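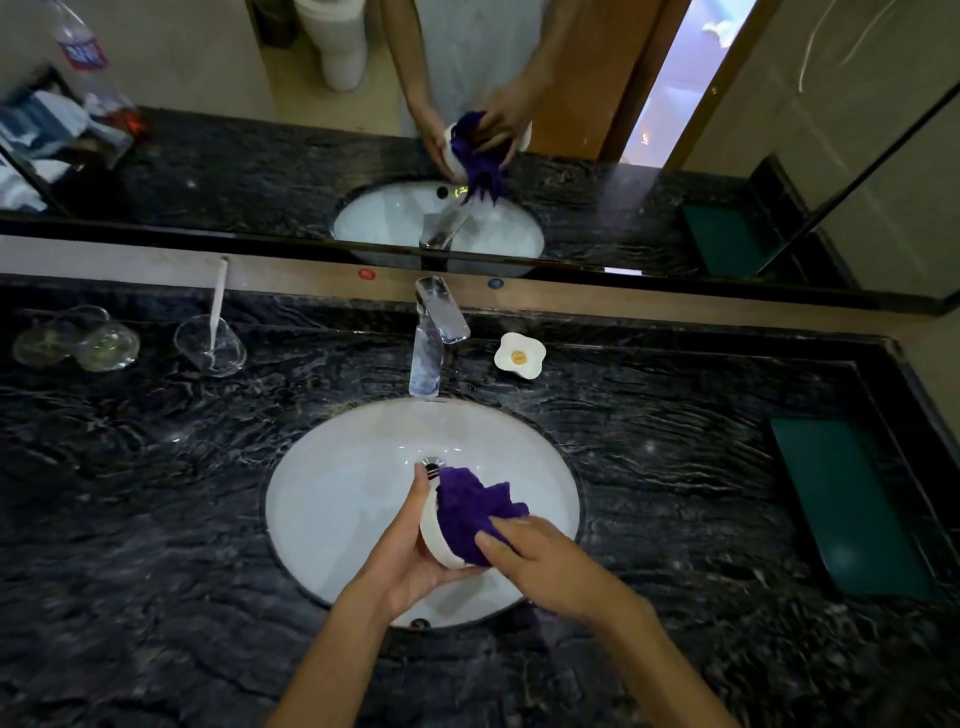
Wiping out the white soap dish over the basin, upstairs bathroom

From: Lowri Nicholas
To: Kamolrat housekeeping list
Subject: Re: soap dishes and the black counters

Usa Kongkaew wrote:

> Two questions from the upstairs bathrooms. First, the oval soap dishes. I get
> the soft soap out with hot water but there is still a film on them when they
> dry, and it shows on the white. Do we have something stronger than the Cletum
> spray? Second, the black marble. The counter in the last bathroom has dull
> spots next to the faucet and I can't get them to shine. Boonmee thinks it is
> hard water. I think somebody used the vinegar mix on it in August.
>
> Also we are low on purple cloths again.
>
> Usa

Usa,

You don't need anything stronger for the dishes. The film is soap and minerals together, and rinsing only takes off the soap. What works for me:

Scrape out the soft soap with your thumb or an old card and put it in the trash. It clogs the small drains if it goes down the basin.

Let the dish sit in warm water while you do the mirror.

Then hold it over the basin and wipe it with a damp purple cloth, bunched up so you can press into the curve. Do the underside too. Most of what ends up on the counter comes from the underside.

Dry it before you put it back. If the film is still there after that, bring the dish down to the utility room and leave it in the vinegar mix for a while. Please don't take the vinegar upstairs.

That brings me to the marble. I think you are right and Boonmee is partly right. Hard water leaves a white crust that you can feel with a fingernail. Vinegar leaves a dull patch that feels smooth, or a little rough all over, and no amount of wiping brings it back. If yours are the second kind, leave them alone. Thitima has the name of the stone man who did the hall floor and she is going to ask him for a price. For everyday cleaning use the Zerwood stone soap, 2 capfuls to a bucket, and buff it dry. The white and gray veins hide streaks pretty well but the black parts don't.

The flower-shaped dish with the yellow soap, the one everybody says looks like a fried egg, can be done the same way. Go easy around the petals — I chipped one downstairs by knocking it on the faucet.

Toothbrush cups: rinse and dry the bottom, inside and out. A wet cup leaves a ring on the marble overnight. Same for the trays, lift them and wipe under them.

Cloths: I ordered a case of the purple ones from Juvex, item 363 in their catalog. Until they come, please wash the ones we have without fabric softener. Softener makes them smear. Purple is for sinks and soap dishes only, so if you find one in the kitchen bucket send it back up.

Duangjai, can you check whether we still have the felt pads for the trays? They used to be on the shelf over the dryer.

Lowri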